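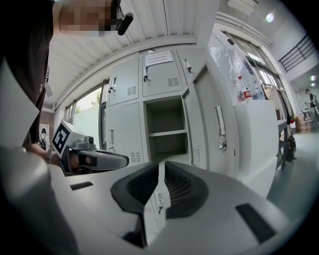 Locker task, hand-held collection, ground floor.

About Workstead

Workstead records demonstrations of everyday manual tasks and supplies them to teams that train robot control policies. We do not build robots and we do not train models for sale. Our product is a set of episodes: synchronized video, gripper pose, jaw opening and a short text label, checked by a person before it leaves the building.

The company was started by Natália Veloso and Dinesh Majumder, who had both worked on grasp planning and had both spent more time waiting for usable data than using it. The first collection covered one task, putting cutlery in a tray, and most of it was thrown away. The timestamps on the two video streams drifted apart over a session and the drift could not be recovered afterward. Our present recording procedure begins with a clock check for that reason, and the check is repeated at the end of every session.

What we collect

Most of our work is two-handed. An operator holds one gripper in each hand and performs the task at normal walking and reaching speed. Cameras on the grippers record the contact area from close up, and a head camera records both hands and the space in front of the operator. The cube markers on the grippers carry printed patterns that can be located in the head view, so the position of each tool relative to the head can be estimated whenever a marker is visible. When it is not, pose is taken from the gripper's own tracking and flagged as such in the file.

We collect in furnished rooms. The light changes during the day, people walk past, and furniture gets moved. Apart from the objects named in the task sheet, the surroundings are left as the operators find them.

Current task families are:

Doors, drawers and lockers
Table setting and clearing
Folding and bagging
Shelf stocking
Cable and plug handling

The doors, drawers and lockers family is the largest, at 2820 accepted episodes. It includes keyed locks, recessed handles, hinged doors opening to either side, and placing or retrieving objects on an inner shelf. Customers ask for it because the motions are short and the failures are easy to identify: a door is either open far enough to reach inside or it is not. 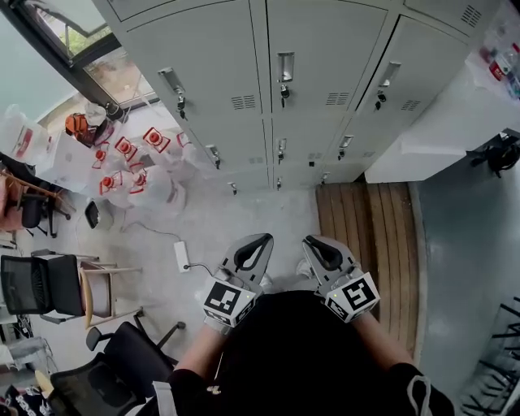

METHOD

Each task starts with a written sheet of one page or less. The sheet states the start condition, the end condition, the objects involved and the variations to be covered. It does not tell the operator how to move. Early sheets did, and the resulting episodes were too much alike to be useful. Two operators given the same locker door will approach it from different distances, use different hands for the handle, and stand on different sides of the swing. We want that spread in the data.

Operators take the start position with both grippers visible in the head view and pointed toward the work area. They hold still for two seconds, perform the task, return the grippers to a neutral pose and hold still again. The still periods are used to cut the recording into episodes. They are kept in the raw files and trimmed in the delivered version, unless the customer asks for them.

Failed attempts are kept if the operator recovers without outside help. A finger pad that slides off a handle and is placed again is a normal part of the task, and a policy trained only on clean first attempts tends to have no response when it misses. Recoveries are labeled separately so that they can be included or left out. Attempts that end without reaching the end condition go to a third group, which we supply on request.

Sessions run for up to 50 minutes, followed by a break. The grippers are light, but holding two of them at chest height is tiring, and episodes recorded late in a long session show slower and lower hand paths. We measured this in our own data before setting the limit. Operators may stop earlier and are paid for the full session.

Review

Every episode is watched once at normal speed by a reviewer who did not record it. The reviewer confirms the label, marks the moment of first contact and the moment the end condition is met, and rejects the episode if either hand was out of tracking for longer than the permitted gap. A second reviewer sees a random sample. Where the two disagree on contact timing by more than five frames, the whole batch goes back.

Of the last 1454 episodes reviewed, 243 were rejected. The most common cause was a marker hidden by the operator's own sleeve or forearm at the same time as a loss of gripper tracking. The next was an object left in the wrong start position. We publish these counts with each release, broken down by cause. Customers can then judge whether a rejection rule suits their own use. Some ask for the rejected files as well, and where consent allows it we provide them.

Privacy

Faces are blurred before a file is made available to reviewers. This applies to operators seen by the gripper cameras as well as to other people in the background. The unblurred originals are stored separately, are opened only to repair a blurring error, and are deleted once the release is final. Audio is not recorded. Operators sign a consent form that covers training use, and they can withdraw a session at any point before release.

Tools

Pluritz is our recording program. It starts and stops all cameras together, runs the clock check and writes one folder per episode. It was written by Hafiz Rahman and runs on an ordinary laptop – there is no server to maintain during a session. Thomas is the review program. It shows the camera views side by side on one time line and was named after the street where our first office stood. Neither program is sold, but a reader for the episode format is supplied with every delivery, together with a plain description of each field.

Indalura is our reference set. It holds 476 episodes drawn from all five task families and is given to prospective customers under a research license. It is meant for checking that our files load, that the coordinate conventions match yours, and that the camera views cover what your model expects. It is too small to train on and should not be used to compare methods.

People

Natália Veloso is responsible for task design and customer specifications. She writes or approves every task sheet.

Dinesh Majumder is responsible for calibration and for the gripper hardware, including finger pads, mounts and markers. Pads are replaced on a fixed schedule whether or not they look worn, as a change in grip partway through a batch is difficult to correct for later.

Hafiz Rahman maintains Pluritz, Thomas and the episode format.

Anoma Kumarasinghe runs operations and trains new operators. Training takes two days. On the first, the operator works with the grippers and no recording. On the second, episodes are recorded and reviewed with the operator present, and none of them are released.

Eliseo Galindo leads review and signs off each release. He also keeps the list of known faults, which is sent to every customer who has received the affected files.

Working with us

A new collection normally begins with a small pilot on a single task. The customer receives the pilot files within two weeks and tells us what to change: viewing angles, the spread of start positions, the level of detail in the labels. Full collection begins once the task sheet has been agreed in writing. Changes after that point are possible, but episodes recorded under the old sheet are delivered as a separate batch and are not mixed with the new ones.

We accept tasks that can be performed safely by one standing adult with two hand-held grippers. We do not collect tasks involving open flame, blades, medication or live electrical parts. Tasks that need force beyond what the grippers can hold, such as heavy lifting, are outside our range at present.

Operator positions are advertised as collections are scheduled, with the next intake in August. No background in robotics is needed. Applicants should be comfortable standing for the length of a session and repeating short tasks with small changes. Questions about positions go to Anoma Kumarasinghe, and questions about data or licensing go to Natália Veloso.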